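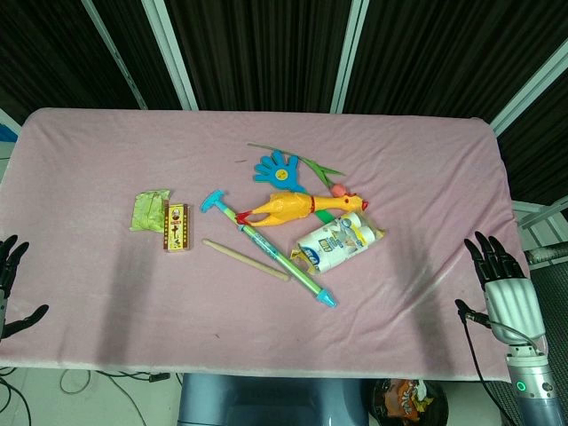

Venident Party Table Assortment
Item 589

Print | E-mail

A mixed set of small toys for party tables, prize bins and grab bags. Each set has a pump-style water toy with a T-shaped handle and see-through green barrel, a yellow rubber chicken with a red band at the neck, a blue hand clapper with a smiley face in the palm, and a green flower stem with a pink bud.

Sets ship from our Udwood warehouse in cartons of 40. Minimum order is one carton. Mixed cartons are available on request, but allow 15 extra working days for packing.

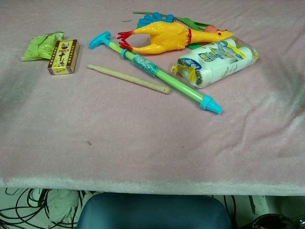
Fill the water toy from a bucket or sink by pulling the handle back slowly. Empty it after use and store it with the handle pushed in. The chicken can be wiped down with mild soap. Keep the flower out of direct sun, or the color will fade.

The pale pink table cover is sold separately under Koston table linens, item 126. Machine wash cold and hang to dry. Packets, boxes and wooden sticks are not part of the set.

Replacement flowers can be ordered from Panyasiri Toys through October.

Page updated 26 Jan 2019

Print | E-mail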